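Print | E-mail

Bolitz Opens Its Chore Trials to Small Shops

August — I get asked one thing more than any other: can a robot do my chores yet? Well, some of them, slowly! We at Bolitz have put our Droneo software through 160 simulated chores, from folding towels to restocking shelves, and I'd trust it alone with 5 (the towels are not on that list, sorry). 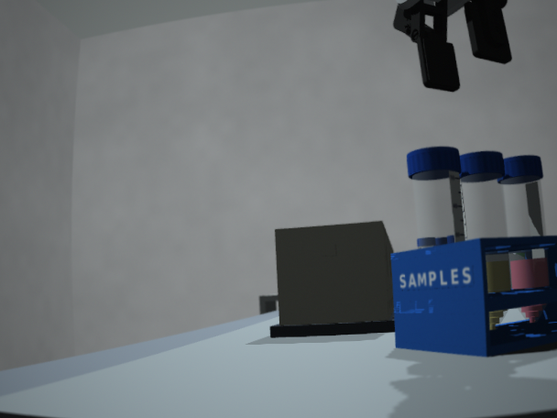

Tubes in a rack are the sort of job I like, because everything has a place and the caps are all alike. A kitchen drawer is much meaner — spoons under whisks under takeout menus. We've logged 1464 practice runs so far, and drawers still beat us most days.

Starting this month, small shops can send us their dullest task and we'll try it in simulation for free. Write to the Bolitz trials desk and tell us what you're sick of doing.

Print this page | E-mail to a friend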